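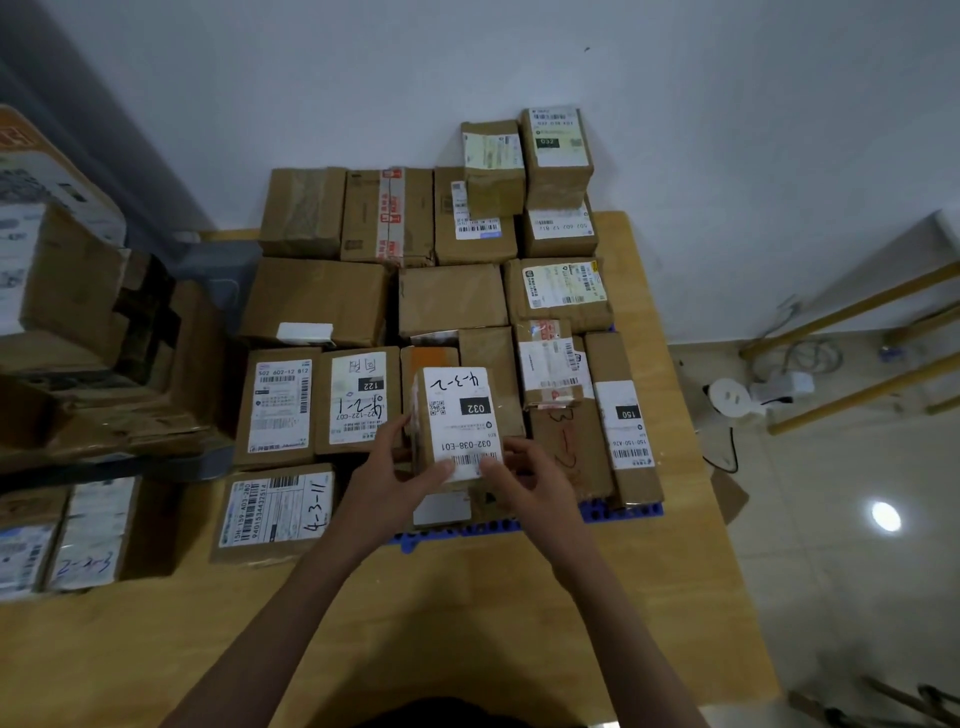 Handwriting for people, stripes for machines: a parcel label carries both.

How Does a Barcode Talk?

Have you ever stood at the checkout and wondered what that beep means? I used to think the scanner was reading the name of my cereal. It isn't! It's reading a number, and the number is hiding in the stripes.

A scanner shines a light on the barcode. Black stripes soak up most of the light, and the white gaps bounce it back. So the scanner gets a pattern — dark, bright, dark, dark, bright — and a little computer inside turns that pattern into digits or letters. The widths matter a lot. A fat stripe and a skinny stripe mean different things, a bit like the long and short beeps in Morse code.

Then comes the part I like best. The number gets sent to a big list. If you're buying crackers, the list says "crackers" and the price. The stripes don't know anything about crackers at all!

Parcels need numbers even more than crackers do, as plenty of them are plain brown boxes and one looks a lot like the next. Look at the small box being held up in the photo: its label has several barcodes, plus the number 502 602-12 812 in ordinary digits. Why print digits as well? Labels get scratched and soggy, and if the scanner gives up, a person can type the number in instead. 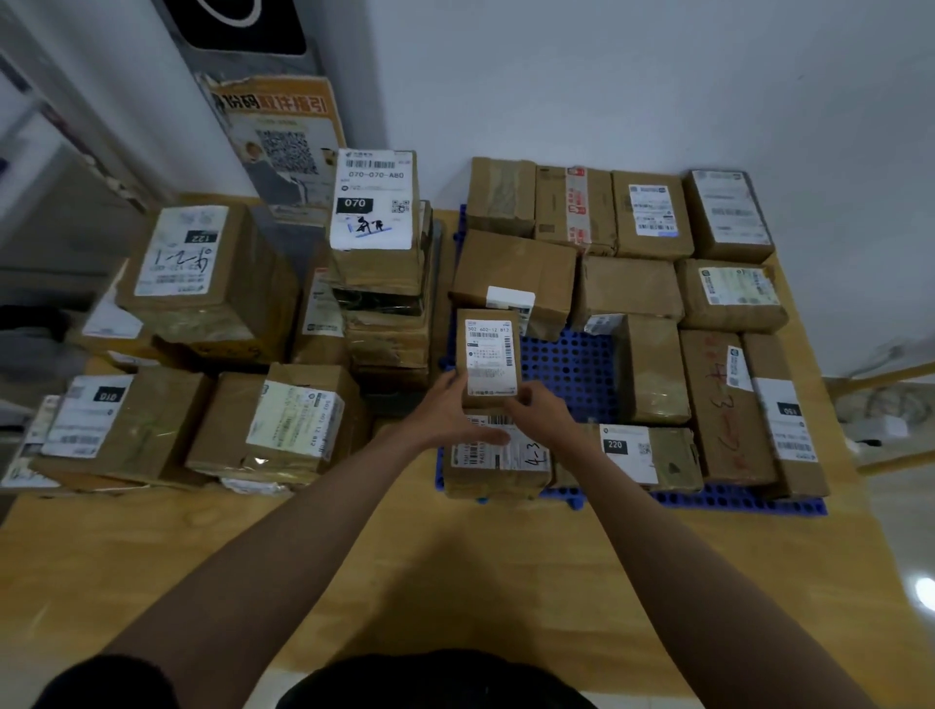
Square codes work in a different way. A striped barcode is read along one line, from side to side, but a QR code is read across and up and down, so it can squeeze much more into a small space. It also has three big squares in its corners that tell the scanner which way up it is. The flatter parcel underneath has the striped kind, with "4-3" written by hand in black marker, and a scanner reading the stripes would take no notice of the pen at all.

Want to try it? Pick a secret number for 15 things in your bedroom and write your own list. Then give a friend a number and the list, and see how fast they can find your left sock.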